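Handout 4: Reading a Road Book in Rally Raid
Course for new co-drivers and navigators, Elora Motorsport School

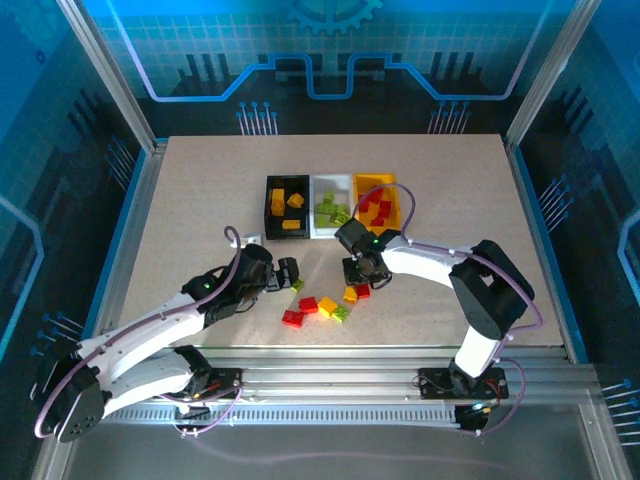

1. What the road book gives you

In a cross-country rally you do not receive a map with a line on it. You receive a road book, and each row of it has three columns. The left column is the distance. The middle column has a small drawing of the junction or the obstacle, called the tulip. In the right column are the notes and the compass heading, for example "CAP 43".

The distance is written twice: total from the start of the stage, and partial from the last note. Beginners often look only at the total. Please practice with the partial also. If your trip meter is wrong by 40 meters, the partial will show you where the mistake began.

2. Danger marks

One exclamation mark means be careful, two means slow down, three means very dangerous. With three marks the navigator must speak early, and then repeat. We ask for the first call at 700 meters and the second when the driver can already see the place.

3. Case from the Endum stage

The stage from Endum to Zirgate is 367 kilometers long, with nearly 40 of them in soft sand. Before the sand there is a dry river with many parallel tracks. In February several crews followed the tracks of the car in front and missed a waypoint. The penalty was bigger than all the time they had won in the morning.

The lesson for us: tracks on the ground are information, but the heading decides. When the heading and the tracks do not agree, stop, go back to the last sure note, and set the trip meter again.

4. Words we use in the car

Keep the order always the same: distance, direction, danger. "Three hundred, left, double caution." Do not add "I think" or "maybe". If you are not sure, say "not sure" and the driver will lift.

5. Homework

Mark pages 1 to 6 of the Hubmann practice road book with your own colors. Use one color for danger and one for headings. Bring it to the next class, with a spare pen. We begin at 8:30.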